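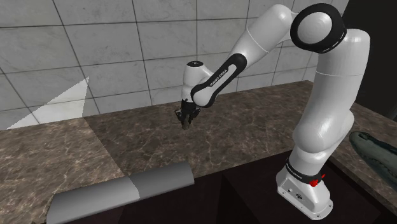 Brazo Franka Emika sobre la encimera, en el entorno simulado de cocina.

Acta de la reunión del grupo de buenas prácticas en manipulación robótica
Proyecto Fillulico
Fecha: 5 de octubre de 2025
Lugar: sala de Trastdale y conexión remota
Asistencia: Trastdale, Magesa y Zornanov

1. Acta anterior
Se aprueba sin cambios.

2. Estado de la guía
¡Tenemos borrador completo! Magesa lo presenta apartado por apartado y el grupo celebra lo mucho que ha ganado desde abril, sobre todo el capítulo de posición de reposo, que ahora se lee de un tirón. Se acuerda que todo ensayo simulado empiece con la pinza vacía y suspendida sobre la encimera, sin contacto con ningún objeto.

3. Revisión de ensayos
Trastdale ha pasado la lista de comprobación a 837 ensayos. Cumplen todos los puntos 561, y otros 138 fallan solo en el registro de versión del entorno - un defecto fácil de corregir y que ya tiene plantilla nueva (muy buena, por cierto). El resto se reparte entre límites de velocidad sin declarar y paradas sin motivo anotado. Zornanov pide que la parada se registre siempre con hora y causa, también en simulación. Aprobado por unanimidad.

4. Zona de trabajo
Debate largo y muy provechoso. Queda así la redacción del apartado:
- El alcance del brazo se comprueba antes de cargar la tarea, contando el codo y no solo la pinza.
- Los objetos próximos a la base se declaran aunque la tarea no los use.
- La distancia mínima a paredes se fija por escrito en cada ficha.
Queda pendiente el valor por defecto de esa distancia. Magesa traerá una propuesta.

5. Paso al robot físico
Zornanov recuerda que un ensayo simulado correcto no sustituye a la evaluación de riesgos de la célula real. Se añade como nota en la portada de la guía. Hay muchas ganas de empezar, y se reservan 2 jornadas para la primera prueba conjunta.

6. Acuerdos
Trastdale: repetir los ensayos con registro incompleto.
Magesa: distancia por defecto y glosario.
Zornanov: formato único de registro de paradas.

7. Ruegos y preguntas
Se pide unificar "pinza" y "garra" en todo el texto. Se queda "pinza".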